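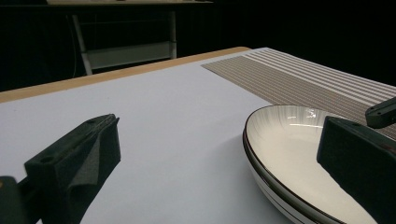
Section 4. Handling Plates with the Brindier Hand-Held Grippers

1. Square the placemat to the board before the first take. It won't do this by itself, whatever the schedule assumes.
2. Bring one gripper to the rim. Keep the other clear, jaws open, until it has a job.
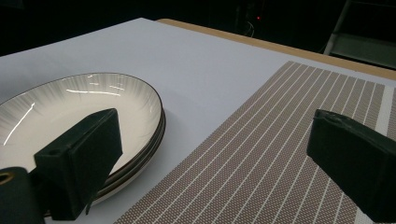
Hostach, October 23, 2022

Revised rules for stacks. These replace the March sheet, which may now be used as a coaster.

3. Work from the top plate down. Limit each take to 40 seconds.
4. Let cables trail toward the operator - a cable under a plate is a slow-motion accident.

CAUTION: Glazed rims are slippery. Pinch, don't squeeze.

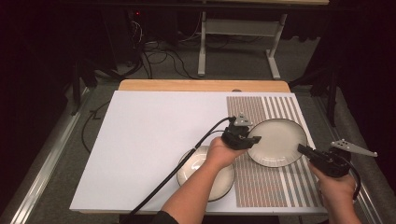

5. Set each plate down fully before opening the jaws. "Nearly down" is how we got through almost 15 plates in one season.
6. Log every drop, including the ones that bounced. 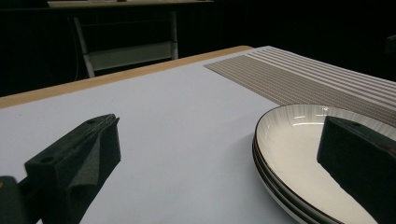
Danladi writes that step 6 should cover near misses too, and that a log with no drops in 147 takes mostly shows who was holding the pen. Agreed. Near misses go in column 16 of the Pastcombe form.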